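Monday, January 22, 2018
Road markings, approach to Minddale

Today I continued with the August pictures. Ngozi asked me to note only the edge lines and the posts, and to leave the village for later.

Line on the left side: solid, white, easy to follow. Line on the right: also solid, it curves to the left before it becomes straight again. Center dashes are more difficult. The near one is wide and clear, the next one is much fainter. I marked it as "worn, check", but Janelle thinks it can be only the light. We did not agree yet.

For the verge I wrote tall grass, seed heads, one dry patch by the right post. Between grass and line there is a thin strip of soil and gravel. I wish to measure its width when we go there again, the plan sheet says 70 cm.

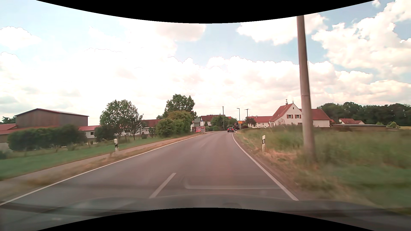 Minddale approach, bend before the town sign. Delineator posts on both sides.

To do: ask Trinidad for the painting dates of section 3. Sign text is too small to read, take it from the Oten list.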